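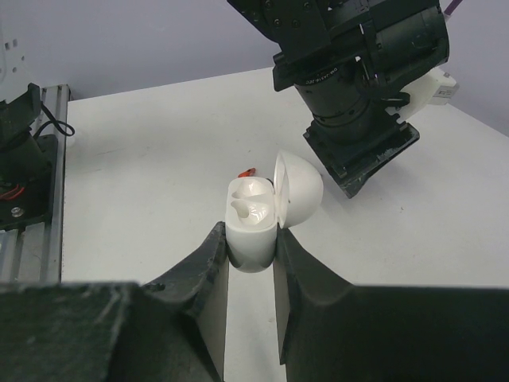

An earbud charging case with the lid open.

What people leave on the bus

Print this article | E-mail this article

27/07/2019

Marisa Valentini has run the lost property desk at the Bindthorpe bus station long enough to recognize some of the umbrellas. She works behind a sliding window next to the ticket office, with a heater, a phone and a ledger that she still fills in by hand.

"They gave me a computer and I use it," she says. "But the book is faster when somebody is standing there and their bus leaves in two minutes."

Most of what comes to her is small. Drivers on the Kendska line walk the bus at the end of each run and put whatever they find in a cloth bag, which is dropped off when they hand in their keys. She ties a tag to each item with the route, the time and the part of the bus it came from. Gloves go in one bin, hats and scarves in another. Phones, wallets and keys are locked up.

Last October was the busiest month she can remember, with 946 items. The weather turned cold early and the schools had just changed their hours, so children were riding at times they weren't used to. "Every lunch box in the county," Valentini says. "I had to open them, too. You can't leave a sandwich in there."

She grew up in Ekel, at the far end of the line, and took the job after the laundry where she worked closed down. The desk had been open only in the mornings before that. She asked for afternoon hours in her first year, on the grounds that people who lose things on the way to work can't come back for them until they get out.

Earbuds have become a regular part of the day. They come in one at a time or in their cases, and they are hard to return because so many of them look the same. Valentini asks callers for something she can check, such as a scratch, a sticker or the name the phone shows when the case is connected. A caller who can only say "white" or "black" is asked to come in person and bring the phone.

"People get annoyed, and I understand it," she says. "But if I give yours to the wrong person, you'll be more annoyed than that." 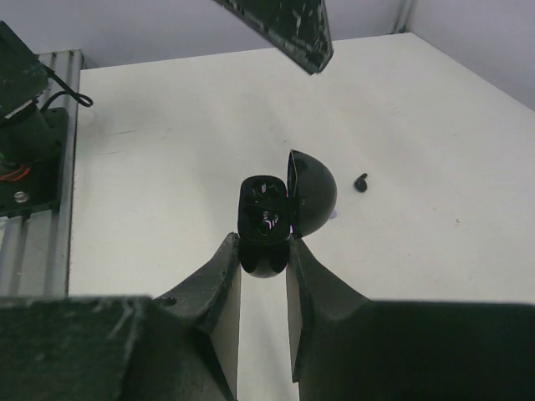 How long does the desk keep something before it lets it go?

"Fourteen days for ordinary things," Valentini says. "Keys and anything with a name on it I keep longer. Passports go to the police the same afternoon. Food goes in the trash that night, and I don't argue about that one."

After that, clothes in good shape are washed and sent to the thrift store on Bassi Street. Books go on a shelf in the waiting room, where anyone may take one. Glasses used to be thrown out. They now go in a shoebox under the counter until an optician in town picks them up.

She says the owners of cheap things are often the ones who try hardest. A man came back every week for a cap from a feed store. A girl left a drawing of a horse on the back seat of the number 14, and her grandmother called so many times that Valentini taped the number to the phone. The drawing turned up folded inside a timetable.

Expensive things can sit there without a single call. She has had a camera, a good winter coat with the price tag still on it and a set of kitchen knives in a roll. "I think people decide right away that it's gone," she says. "They think somebody took it, so they don't call. Most of the time it's on my shelf."

Her advice is short. Call the same day. Know which bus you were on, or at least what time you got off. Put a phone number on the inside of a bag, where it won't rub off. She would also like people to stop mailing her descriptions several pages long.

She doesn't care for the idea, raised at the company last winter, of moving the whole service to a website with photographs. Some of it would help, she says. Her worry is that a photograph tells anyone who looks exactly what to claim. She would rather ask the question and wait for the answer — and she says she can usually tell by how long the person takes. 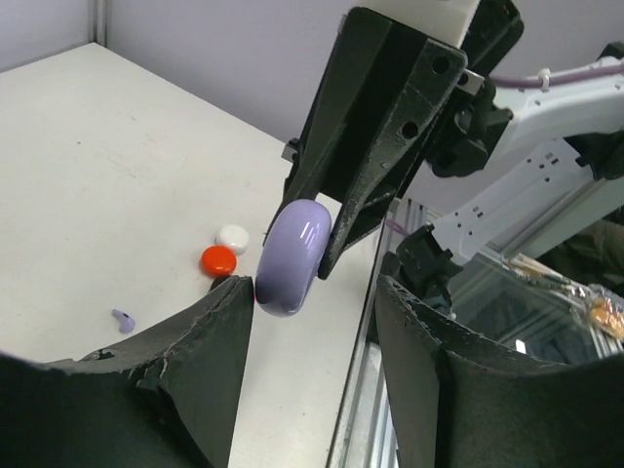 Ermanno Caruso thinks the website should go ahead anyway. He drove the Ekel route for years and says riders at that end of the line would have to give up half a day to come to the window, and many of them never do. He would post the type of item and the route and leave out the rest. "A blue glove, a brown glove, fine," he says. "Let them see that there is a glove."

Valentini has heard this from him before and says he has a point about Ekel. Her own suggestion is to let drivers carry claimed items back up the line, to be collected at the last stop. Kendska has allowed it for keys since spring. She would like to add phones, but the drivers don't want to be responsible for them, and she doesn't blame them.

She plans to stay on for a few more years. The window sticks in damp weather and she has asked for a new one. In the meantime she props it open with a hardback that came in on the early bus. It has been past its date for a long time, and the owner's first name is written inside the cover.

The lost property desk is next to the ticket office at Bindthorpe bus station and is open mornings and afternoons.

Comments (4)

rosalie_k
Got my keys back from her last year. She made me describe the key ring down to the color of the thread. Good for her.

Ekel rider
Ermanno is right. It's a long ride in to ask about a scarf. Just put up a list.

tomp
Does anyone know if the book shelf is still in the waiting room? I was there in spring and didn't see it.

rosalie_k
@tomp It's been moved to the other side, by the vending machine.

Print this article | E-mail this article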